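Dreltier and Clomia Open Shared Apartments in Dultmont for Renters Who Come With Cats

DULTMONT, 2021-09-26 - Dreltier, the family-run rental company that has been looking after homes in Dultmont for a good long while now, is very happy to announce the opening of Carrier House, a newly refreshed building of 136 apartments where cats are welcome from the first day of the lease, with no pet deposit and no extra monthly charge.

The project was put together with Clomia, the local animal shelter, after many long and friendly talks over the past year. Staff at the shelter had noticed how often people came in to give up a cat they plainly loved, simply for want of an apartment that would take the both of them. Dreltier, for its part, kept hearing from good tenants who were worried about asking.

"I have had cats all my life, and I remember what it was like to call one landlord after another and hear the same answer," said Francine Cloutier, owner of Dreltier. "So when Clomia came to us, I didn't need much convincing! We sat down at my kitchen table with the floor plans and a pot of coffee, and by the end of the evening we had a list as long as my arm."

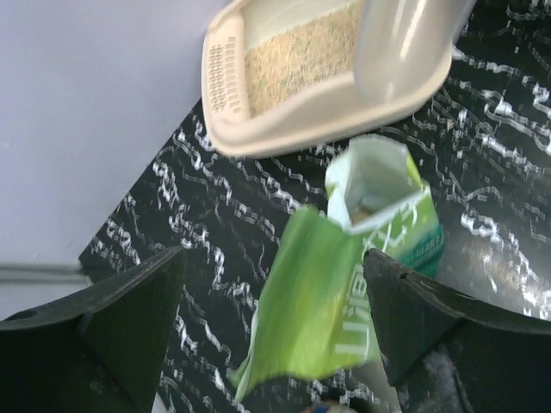 Work on the building began in June and took in all of its floors. Carpets were taken up and replaced with flooring that is easy to sweep and mop, window screens were made stronger, and each apartment was given a deep closet near the bathroom with a shelf set at a comfortable height. Three layouts are offered, from a snug studio to a family apartment with a second bedroom.

Clomia will hold a monthly drop-in hour in the lobby, where residents can ask about feeding, scratching, shy newcomers and anything else on their minds. The shelter found homes for 2,933 animals over the past several years, and it hopes the new building will help that number grow a little faster.
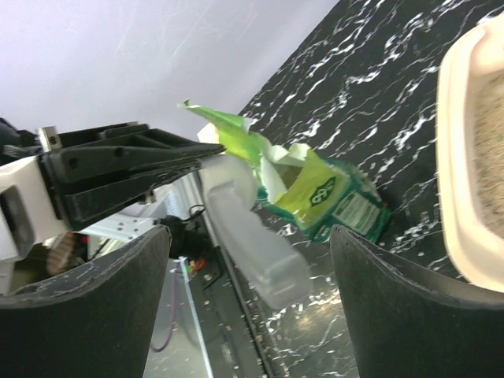
"A cat who hides under the bed for a week isn't a lost cause, and neither is the person lying on the floor trying to coax her out," said Hường Đỗ, adoption manager at Clomia. "We'd like our neighbors at Carrier House to know they can come down, have a chat and go back upstairs feeling better about things."

Dreltier has also given $3,245 to the shelter's fund for first vet visits, which is open to any Dultmont household adopting through Clomia.

Applications for Carrier House are being taken now at the Dreltier office, and visitors are warmly invited to stop in for a tour. Current Dreltier tenants in other buildings who would like to move with a cat may ask for a transfer at the front desk.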